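Nyanda Street rug and chair swap is back, and it's bigger

Monday, June 10, 2019

Well, I finally got my answer! After weeks of asking, I can tell you the Nyanda Street furniture swap is on again this summer, and it's moving to the old Tusirer showroom next to the bus depot. I'm thrilled, and so is my back, which did not enjoy last year's hill.

Last May the swap took in 529 pieces in one weekend, mostly dining chairs, side tables and lamps (so many lamps). This year they've already had 942 sign-ups, so you'll need to pick a time slot before you haul anything over.

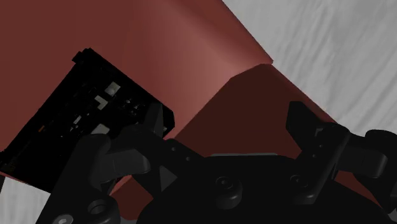

Slots run 16 minutes each, and I'd grab a morning one if you're bringing something heavy. The loading door is on the depot side, and you can park there while you unload. Mattresses are still a no. So is anything with a missing leg, even if you swear you've got the leg at home somewhere.

The rule people keep asking me about is the limit. You can take home 2 large pieces per household, and a set of matching chairs counts as one. I think that's fair, though I did hear some grumbling at the bakery.

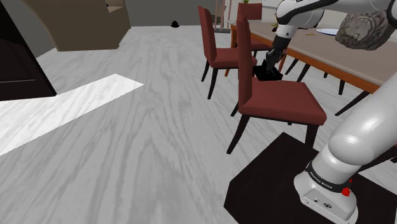 Bimla Awasthi wrote in to say she'd rather see the limit dropped for the last hour, when whatever's left just gets trucked away anyhow. She went home with one bookcase last year and watched three more go on the truck!

I passed that along and was told they'll think it over, so keep the emails coming.
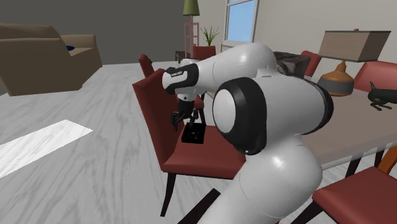
Delivery is the other new thing. For a small fee you can have your finds dropped off the same evening, as long as you live on this side of the river and somebody's home to sign. Sign-up sheets are at the library desk, and the slots with delivery are going fast. I've got mine, and I'm after a decent desk, so hands off if you see one first!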